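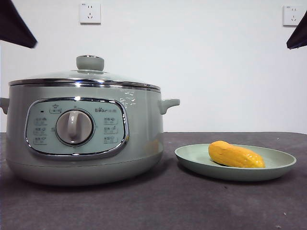
Green electric pot, lid on.

Hello from a gray Wednesday in Hatholm! I spent last night on the call about the creek, and my notes run to four pages, so let me give you the short version (short for me, anyway).

The town wants to plant willows and alders along the stretch between the Vilela bridge and the old rail yard, starting in May. Nearly 600 saplings, if the county money comes through. The idea is that roots hold the bank in place, so we don't lose another chunk of the footpath every time it pours. Anyone who tried to walk a dog down there last fall knows what I mean!

Impi Huttunen from the Sirnari watershed group ran the slides, and I liked that she started with the bad news. Of the 50 trees put in near the culvert a while back, only 20 made it through their second summer. Deer got a lot of them, and the rest dried out. This time there'll be wire cages and a watering schedule, and she wants streets to sign up for a week each.

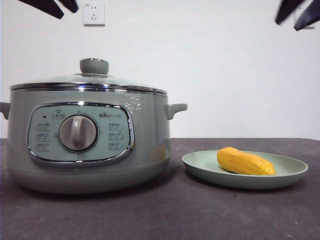

I put our street down for the first week, so consider yourselves warned, neighbors. You'd need a bucket, boots and maybe an hour after supper.

A few people asked about parking by the bridge (we'd lose the gravel strip on the east side) and whether the new trees would block the view from the benches. Impi said the willows can be cut back hard every couple of years. The parking question went to the next meeting, along with the one about who pays for the cages.

Sign-up sheet is at the library desk, or just reply to this email and I'll add you.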